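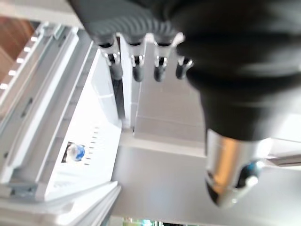 Wrist view, under the four nozzles. Blue cap on the left, waiting its turn.

Evening, feet up, right thumb useless.

Spent the day being an arm. Same as yesterday, except yesterday I was a bad arm and today I was a passable one until lunch, when I ate too much rice and went back to being a bad one. The job is still the Oler cell: go in under the nozzles, get down to the little round thing with the blue cap, take it out, bring it back, put it down without a crash. A child could do it. A child would do it with fingers, in a second and a half, and then ask for a snack.

I do it with a handle and a pedal from a chair that tilts left. The robot copies me, the computer writes it all down, and by the end of March the Zastusus people want a machine that can do it alone. They want 945 good runs. I have opinions about who decided it would be 945, but I kept them to myself on the morning call, mostly by being on mute.

Today's tally was 49 kept. I threw out 15 more. A few of those were honest misses, but most were me getting the thing done in a way I'd be ashamed to pass on. There was one where I came in too high, bumped a nozzle, backed up, said a word, and then did a lovely pickup. The log would have called it a success. I deleted it. If I leave that in, somewhere down the line there will be a robot in Trutcombe that taps a nozzle for luck before every pickup and no one will know why.

This is the part I keep chewing on. All my habits are going in there. I drift right when I'm nervous. I stop just short, every time, and hang there while I make up my mind. I watched a batch back this afternoon and the pause was in all of them, same place, same length, like a man at the edge of a cold pool. The first trained version we ran last week had it too. It went down fine, stopped, thought it over — it has nothing to think with — and carried on. I was embarrassed the way you are when a kid repeats something you said in the car.

So after lunch I tried to do runs with no pause. It's harder than it sounds. The wrist view is half finger, all black and blurry on the upper right, and you steer past your own knuckle the whole way down. I've learned to go by the gray panel and ignore the shiny tip, which catches the light and lies about how close it is. By four o'clock I had a decent string going and my thumb had quit.

We also tried 2 hours of the other method, where you grab the arm by the wrist and walk it through by hand. Much nicer. You can feel it touch things. Sadly your own elbow ends up in the room camera, and the Polishchuk software trips over it and marks the run as bad, so that's on hold until there's a fix. I wrote "elbow" in the bug report title and nothing else, which I may regret.

Made dinner. Reached for the pepper, stopped just short of it, hung there. Then picked it up.

Tomorrow: ask about a new chair. Tape for the thumb. Start the morning with the slot side while I'm still fresh, and go easy on the rice.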